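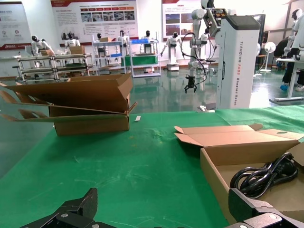

**Pillura packing arm, review after 3 months**
Tue 11 September

I run the returns desk of a small shop in Stastville, and most of my day is chargers, cords and boxes. When Mivine offered us their Pillura arm for a trial, I said yes the same afternoon. My question was simple: can a machine do this boring chore yet, so that I can do something else?

The short answer is "partly". The arm is good at picking up a cord which somebody has already coiled. It closes the fingers slowly, lifts, and puts the bundle in an open box. In our best week it packed more than 500 cords, and I had to help it only in the mornings, when Valtteri changes the box size.

Loose cords are another story. If the plug hangs down, the arm catches it on the flap of the box and pulls the whole box with it. I tried to tape the flaps back - this helps, but then I am the one who does the taping. Closing the box is also my job. There is a folding program in the menu, and I gave it 57 tries before I stopped. Two of the boxes came out good enough to ship.

The noise is low, and my colleague Fatima Mohammed can talk on the phone next to it. The manual is weak. Chapter 2 sends you to a settings page that does not exist in our version, and I waited three days for the answer from support. When Halfdan Kirkegaard finally called me back, he was patient and he solved it in a few minutes.

At home I would not want one. My sister asked me if it could put away the cables behind her television, and I told her no, because there every cord is a different problem.

For a shop with one type of cord and one type of box, I can recommend it. For mixed returns like ours, I would rent it until January and look again after the next software update. We pay by the month, and I did not sign for the year.

Ainhoa Arroyo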